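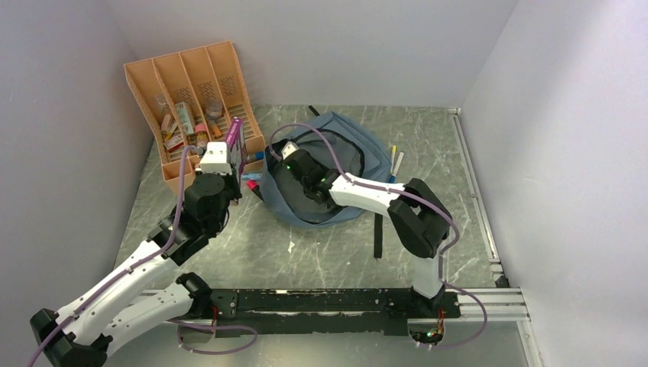

Tan organizer with the long compartments, small items in them.

How to sort out a bathroom cabinet in one evening

Did mine in May, took from 7 pm until the pizza came. Small apartment, one mirror cabinet, one shelf under the sink, plus a shoebox of stuff that never had a home. If you have a big family bathroom double everything below.

What you need

Trash bag. A second bag for things going back to the pharmacy. Marker. Masking tape. Damp cloth. Some kind of divided organizer, doesn't matter what, mine are the Zirnero ones but an old cutlery tray does the same job. Measure the shelf first!! Inside the door, not outside. I bought one that was too deep and had to give it to Piroska Fodor downstairs.

Step 1. Everything out

All of it. Put a towel down on the bed or the kitchen table and tip it out there. Don't start reading labels yet or you'll be standing in the hallway with a cough syrup for ten minutes.

Wipe the shelves now while they're bare. Dried toothpaste comes off with warm water and a bit of dish soap, leave the cloth sitting on it for a minute.

Step 2. Dates

Pick up each thing once. Find the date. On boxes it's usually on the end flap, on tubes it's pressed into the crimp at the bottom and you need to tilt it to the light. Creams and sunscreen often have a little open jar symbol with a number, that's months after opening.

Expired medicine goes in the pharmacy bag. Not the sink, not the toilet. Plenty of pharmacies take it back, call and ask. Prescription stuff you finished with, same bag, scratch your name off the label first.

No date and you can't remember buying it? Out.

Step 3. Piles

I use these:

Every day (toothpaste, deodorant, contact lens stuff)
Hurts or bleeding (band-aids, gauze, painkillers, tweezers)
Colds
Skin
Travel sizes
Spares

Keep it to six or so. My first try had 13 piles and I gave up and put it all back in the shoebox.

Spares is the one that gets away from you. I had four dental flosses. Write what you own on a strip of tape inside the door, cross off as you use it up.

Step 4. Into the organizer

Tall thin boxes stand on end, label facing you. Tubes stand cap down. Anything tiny (safety pins, ear plugs, hair ties) goes in a zip bag first or it will slide underneath everything and be lost for good.

One pile per compartment. If a pile doesnt fit, it's too big, go back to step 2 and be meaner. Leave some room at the front of each one so you can get your fingers in.

Don't flatten the medicine boxes to save room. The leaflet lives in there, and you want it at 3 am when you're trying to work out if you can take another one.

Step 5. Where it goes

Every day stuff at eye level. Colds and travel can go up high. Under the sink is for cleaning things and toilet paper, it gets damp down there and pills don't like it. Most medicine is happier outside the bathroom anyway, a bedroom closet shelf is cool and dry. With kids in the house, it goes high up and locked, no exceptions.

Step 6. Label

Tape on the front edge, marker, done. Piroska Pintér has a proper label maker and hers look lovely, mine say HURTS in capitals and everyone who has stayed over has found the band-aids.

Keeping it that way

Put things back where the tape says. Check dates twice a year, I do it when the clocks change. When something new comes home the old one gets finished or tossed first.

Questions I got last time

Do cotton swabs go off? No. Keep them dry is all.

Can I mix brands of organizer? Sure, I have a Vörös tray next to the Zirnero and they dont line up, who cares.

What about perfume? Out of the bathroom. Steam and light wreck it. Dresser drawer.

Next one will be the drawer under the oven, when I get round to it.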